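Greltbridge Facilities Forum > Furniture and Fittings
Print this page | E-mail this thread

White metal frame on carpet: request for guidance 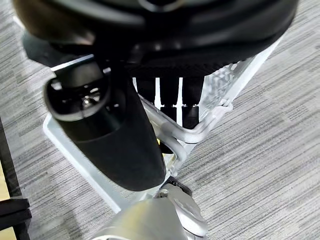 White frame with mesh panel, on the gray carpet.

sdaneshvar
Colleagues are asked to advise on the white metal frame shown. It has a perforated mesh panel on one side and a curved tube at the base of the prongs. The Terora office wishes to keep it on the carpeted floor. I would welcome views on whether a protective mat is required under the current policy.
Soudabeh Daneshvar, Office Services

tondura_stores
The policy of February 2019 requires a mat beneath any metal furnishing kept on carpet. Stock item 241 is suitable and may be requested through Stores.

pisharody_desk
I must respectfully disagree. The requirement applies to items weighing more than 100 pounds. Our department has kept metal frames on similar carpet since December without a mat, and no marks have been reported.

tondura_stores
The weight limit appears in section 2 and concerns shelving only. Replacing the carpet on our floor cost nearly 3,000 dollars. A mat is a modest expense by comparison.

pisharody_desk
Section 2 refers to "shelving and similar items." I maintain that the wording is unclear and should be referred to the policy office.

sdaneshvar
Thank you both. I will request the mat and forward the question of wording separately.

E-mail this thread | Print this page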